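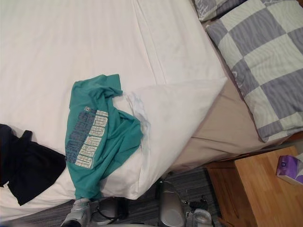

Branent has opened orders for its two-armed bedroom tidying unit to serviced-apartment operators, with the first units due to go out in May. Until now the unit had been placed only with a small group of trial sites. The company sells it as a rental, and the price covers the base, both arms, the head camera and a set of replaceable gripper parts. The task it is sold for is narrow: clear clothing from a bed, put pillows back in position and leave the surface ready for a person to make up. Beds in that state are harder to sort than they look. A teal T-shirt bunched on a white fitted sheet, with a white pillow lying partly over it, has to be told apart from both, and the printed lettering on the shirt is of little help once the cloth has folded over on itself. Branent says its software works from edges and overlaps and does not try to read prints or labels.

The rental is charged at 400 pounds a month per unit on a one-year term. Operators taking more than one unit share a single service contract. Delivery, a half-day of set-up and one visit to adjust the arms are included. Replacement gripper parts are charged separately after the first set.

The software comes from Farahani, which supplies the garment handling module under licence. It was trained on 531 recorded bed-clearing sessions in furnished rooms, using ordinary household bedding and clothes. The current release covers T-shirts, shorts, jumpers, towels, pillowcases and pillows. Duvets are excluded, as are fitted sheets, which the unit treats as part of the bed. Anything it cannot place in a known group is left where it is and listed in the job report.

Cameras are carried at the head and at each wrist. The head view is used to plan the order of work, normally starting with whatever lies on top. The wrist views take over for the last part of the approach, when the arm itself may hide the item from above. Branent says most of the changes made since the trial version were in this second stage, where thick fabrics gave the most trouble.

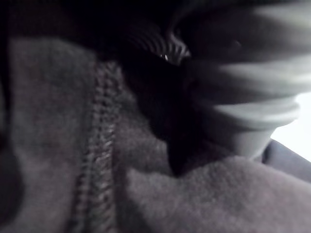 Wrist camera view of grey fleece, with a stitched seam to the left of the gripper.

Fleece remains one of the slower materials. A fold in it can show up as a dark hollow with soft edges, and the software has to decide whether the hollow is a gap between two layers or a crease in one. Seams help, as they give a fixed line to measure from. Where a seam is in view the module now uses it to choose a grip point to one side, on a single thickness of cloth. Where none is in view the arm moves back and looks again from a second angle, and this adds to the job time.

Figures supplied by Branent put the mean time for a double bed with up to 11 loose items at 189 seconds, excluding travel between rooms. The company has not published separate results for fleece or for dark garments lying on dark bedding. It has said that both will be included in the notes to the next software release. No outside test of the unit has yet been made available.

The unit needs a clear strip of floor along one long side of the bed. Low-pile carpet is acceptable, while deep rugs should be lifted before a job is started. Bedside furniture may stay in place if its position is marked during set-up. Items on top of it, such as lamps or tissue boxes, are treated as fixed objects and the arms keep clear of them. If a nightstand is moved afterwards the room has to be mapped again, a step that staff can carry out from the supplied tablet.

Cleared clothing is placed in a pile at the foot of the bed or in a container supplied by the operator. It is not folded. A folding add-on is listed in the Branent price sheet without a price or a date, and the company would not say whether it will run on the present arms.

Plavaton will handle installation and repairs. Its service desk takes calls until 6 pm on working days, with a shorter day on Friday. Parts held in stock include finger pads, gripper housings and wrist camera covers. A failed arm is swapped for a reconditioned one and the faulty arm is returned to the workshop.

A competing unit from Dravinside is already on rental to laundries but works at a fixed table and is not offered for use in bedrooms. Branent has set no closing date for orders. Sites with fewer than four bedrooms are asked to apply through Plavaton and not through the main order form.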